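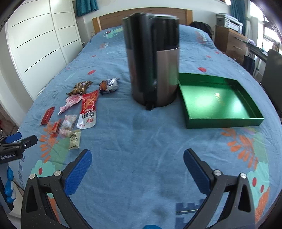
Sorting Mixed Packaged Snacks into a Shallow Tray: Packing Density and Seal Orientation
Term project report, Packaging and Storage, section 2

1. Purpose

Single-serve snacks are sold in wrappers of very different shapes. When they are moved from their retail bags to a shared tray, the wrapper decides how much space each one takes up, often more than the food does. The project examined the order in which mixed packets should be placed in a shallow tray with low walls so that every packet stays below the rim or leans against a wall without sliding out.

2. Materials

The snacks were bought as a mixed lot from Treltamov, a discount store near campus. The lot weighed 325 g with wrappers. No packet was opened during the work.

The tray was a square green metal box lid. It was selected over a plastic drawer insert made by Skarulel, which had dividers and would have fixed the layout in advance. The lid has a glossy surface, and packets with a smooth film slid on it more readily than packets with a crimped or crinkled surface. This was noted in the first session and was not corrected with a liner.

Sorting was done on a bed with a fitted work area on the sheet, the desk in the room being too small for the tray and the unsorted packets together. A soft surface has one disadvantage: the tray tilts if weight is put on the mattress near it. Sessions in which the tray moved were repeated.

3. Packet classes

Class A: flat pouches with a straight seal at the top.
Class B: puffed packets containing trapped air.
Class C: twist wraps with one or both ends gathered.
Class D: small crumpled or folded wrappers with no stable face.

Foil packets with pointed corners were first placed in class A. They were moved to class B after the second session, when it was found that the corners took up space in the same way as trapped air.

4. Method

Packets were spread on the sheet in a loose group to the left of the tray, with none overlapping. Each trial started with the tray empty. Three placement orders were compared: largest first, smallest first, and upright first. In the upright-first order, small class A packets were stood on their lower edge with the crimped seal at the top, and class D packets were then used to fill the remaining floor.

A total of 28 trials was completed. A trial was stopped when a packet fell over or left the tray, or when 6 minutes had passed. Yolanda Cuervo placed the packets and Efthymia Gkikas kept the record sheet. The roles were exchanged at the midpoint.

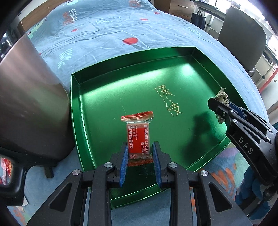 Standing them up wastes the tray if the first one has nothing to lean on, was Villalobos's objection at the draft review, and the wall should be used before the middle. The placement rule was changed accordingly for the second half of the trials: the first upright packet goes against a wall, and the next is set beside it.

5. Results

Upright first with wall contact gave the best use of the floor. Largest first was the fastest order but left gaps that only class D packets could fill. Smallest first was dropped early, as the large pouches ended up on top of the small ones and slid off. With the revised rule, 70 percent of trials ended with all packets inside the walls.

Class C packets caused most of the failures. The gathered end acts as a lever, and a light touch on it turns the whole packet. Laying the twist along the wall reduced this.

6. Limits

Only one tray was used. Wall height was not varied. The puffed packets lost some firmness with handling, and later trials may have been easier for that reason. A repeat with fresh class B packets is planned for January, using a matte tray from Tultel with the same floor area.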